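1/ Right, camping thread, as promised to the three people who asked. First proper trip of the year is in April and I've already started hauling things out of the loft.

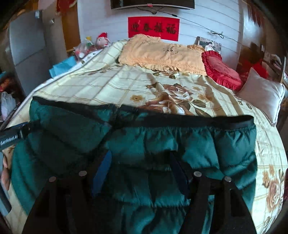

Green quilt, spare bed, kit sort well under way.

2/ We're going back to Drisdale. £59 for the pitch, up from last year, grumble grumble, but the showers are lovely and you can hear the river at night!

3/ Food plan: chilli the first night, then whatever the farm shop has. Vojtěch Holub if you're reading this, you still owe me a tin opener.

4/ Anyone walked up to the old quarry from the bottom gate? Is it still shut? We want to be off by 7 in the morning, so no long detours please.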